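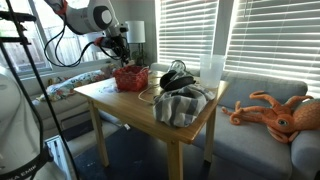 A red basket, headphones and a striped cloth on a table in a living area.

Household swap table opens in Lekotthorpe

July 7, 2024

A monthly swap table for small household things has opened in Lekotthorpe, with baskets, kitchen containers, table linens and working headphones among the items people may bring and take home without paying.

The table is run by Nurkura, the neighborhood group that started a coat exchange in January. That exchange passed on 206 coats before it closed in spring, and members asked for something similar for the things that pile up in living rooms and kitchens.

The first session drew 141 items. Containers with lids went fastest, followed by cloths and throws. Glass jars were the slowest to move, and most of them went back to the people who had carried them in.

Each household may bring as much as two people can carry. There is no limit on what can be taken, but the group asks visitors to wait until the second hour before picking up more than two things. Cloth items should be washed and folded. Headphones, lamps and chargers are plugged in and tried at the door - anything that does not work is turned away.

Furniture, mattresses, car parts and open food are not accepted. Large pieces can still go to the Mistumow reuse yard, which takes them on weekdays and charges a small fee for sofas.

The swap is held in the ground floor rooms on Eichhorn, next to the bakery. The side entrance has a ramp. Street parking is short in the mornings, and the group suggests coming on foot or by bus if the load is light.

Items left at the end of each session are kept for one month and put out again. After that they are sent to the Mistumow yard - owners who want something back should put their name on a piece of tape on the bottom.

The next session is planned for August. Hours will be posted on the door and in the bakery window.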